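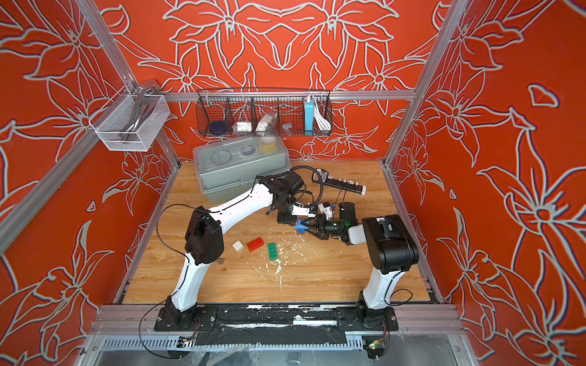 3.2 Bausteine, Box und Tischplatte

Abb. 4: Spielbausteine auf heller Holzmaserung, hinten die Kunststoffbox mit klarem Deckel.

Beim Material habe ich lange geschwankt, und Hằng Cù musste sich das alles anhören (danke dafür!). Am Ende sind es Spielbausteine geworden, weil man sie stapeln, trennen und wieder wegräumen kann und weil jeder sofort weiß, was damit zu tun ist. In Abb. 4 liegen ein kleiner weißer, ein roter und ein grüner Stein auf dem Tisch, der grüne etwas schräg, und ein blau-violetter Stapel wird gerade gehalten. Rund um den grünen Stein sieht man weiße Flöckchen und Krümel – auf der hellen Maserung fallen sie weniger auf, als ich gedacht hätte.

Insgesamt haben wir 142 Durchgänge ausgewertet, je 2 pro Anordnung. Die geblümte Tapete in Orangerot hat uns übrigens einige Diskussionen beschert: Ngọc Lò wollte unbedingt einen unruhigen Hintergrund, ich hätte lieber etwas Graues gehabt. Wie stark sich das Muster auf die Farbzuordnung auswirkt, steht in Abschnitt 4.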